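I got to the Jotier workshop a little after nine in the morning, which is apparently the worst possible time, because that's when the cell gets its checkup and the woman who looks after it has both hands busy. She waved me in anyway (with her elbow!) and we talked while she worked.

The cell is called Gustura. It's a two-armed machine that handles cloth, and she has kept it going for 19 months now. I'd come expecting stories about code. What she wanted to talk about was fingers.

"Everybody asks about the software," she told me. "I spend my mornings on fingertips. Lint gets on them, they get slick, and then you've got an arm that closes on a sleeve and comes up with air."

So fingertips come first. She wipes each one down with a dry cloth, then a damp one, then dry again, and checks the faces for shiny spots. After that she has the arm pick up something thick and fuzzy and just hold it for 30 seconds while she watches the edges.

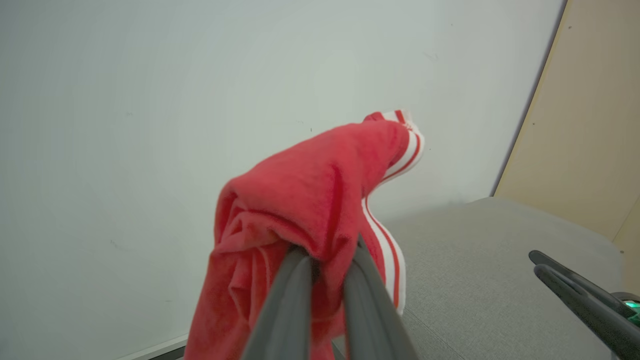

"Thin cotton will lie to you," she said. "A worn finger can still hang on to a T-shirt. Give it something with a bit of weight and pile, and you find out pretty fast."

I asked how long a set of fingers lasts. She laughed and pulled out a spiral notebook, the kind with a pen shoved through the wire. The last pair went 852 cycles before she started seeing slips, the pair before that quit way sooner, and she still hasn't figured out why. She blames a bad batch of pads. Her supplier, Edard, blames the way she glues them. They've been going back and forth on this since February, and I got the feeling both sides kind of enjoy it.

Next up is cables, her least favorite part. Every arm has wiring that has to bend when it bends, and the trouble always starts near the plug. She moves each wrist slowly to the end of its turn and looks for anything pulling tight. "You want a loop, but a lazy one – too short and it tugs on the connector, too long and it catches on the work." She labels what she can, too, after one long afternoon spent chasing a fault down the wrong cable.

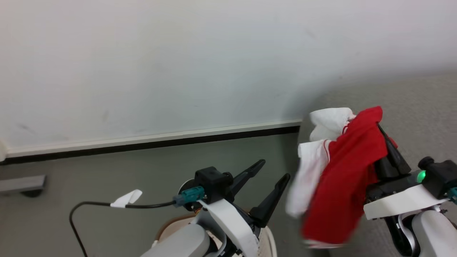 Then there's the part where both arms have to agree on where they are. She runs them through a short routine from Pruvost, the shop that put the cell together, and it spits out a score. Anything over 89 and she lets it go for the day. Under that, she loosens the wrist mount, reseats it, tightens it back up and tries again.

"And if it's still low?" I asked.

"Coffee," she said. "Then I do the whole thing over, slower."

We were into my second cup by then. The score had come up 91, no, sorry, I checked my notes – it was exactly 89, so she was reaching for the screwdriver again when I left.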